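Taping Out Your Sorting Table: Questions We Get Asked

Last updated 30 November 2022

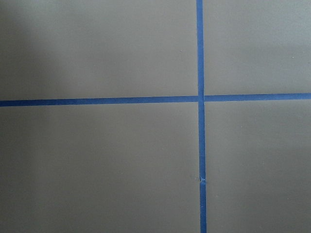
We started taping out tables at the Sturkach sorting room years ago, and it's still the thing visitors ask us about most, usually while they're putting their coat back on to leave. So we've gathered the questions together here, with the answers we'd give you over a cup of tea if we had the time. Have a read through before you ring the office, but please do ring if you're still stuck!

Why do you divide the table at all?

Mostly because piles wander. You begin with a lovely tidy heap of buttons and another of zippers, somebody reaches across for the scissors, and before you know it you've got one big heap and a long afternoon. A line of tape gives your eye something to obey, and it costs next to nothing.

Why four sections?

Four is what most people can keep in their heads. At our Wullholm room we use keep, mend, pass on and not sure, and I'd encourage you to leave room for that last one (it fills up faster than you'd think). If your table is narrow, 2 sections will do you perfectly well.

What kind of tape should I buy?

Painter's tape, the ordinary blue sort from the hardware store. It shows up nicely on a grey surface, and it's meant to come away again. Please don't use duct tape or packing tape on our tables. We've spent more evenings than I care to remember rubbing off the glue.

Do the lines have to be perfectly straight?

Goodness, no. If yours lean a little, your buttons won't mind. If you'd like them neater, put a small pencil tick at the middle of each side of the table, stick down one end of the tape, and pull it snug to the opposite tick before you press it flat.

Can I join two pieces to make one line?

Of course you can, and we do it all the time when we're using up the ends of rolls. Press the join down well with your thumbnail, as that's the spot where sleeves and cardboard tend to catch. A small gap where the lines meet in the centre is nothing to worry about.

The tape has crinkled or torn. Do I need to start over?

Not at all. Snip out the rough bit, lay a fresh piece in its place and carry on. I'd only redo the whole grid if it was lifting in several spots.

How do I get it off without leaving marks?

Slowly, pulling the tape back over itself at a low angle. Any stickiness left behind usually comes up with warm water and a drop of dish soap, but try a hidden corner first if it's your good dining table.

Can I borrow a table from you?

Yes, from Sturkach or from Sipos. There's a form at the front desk, and tables can be booked from April onward for the spring clear-outs. Bring your own tape, please.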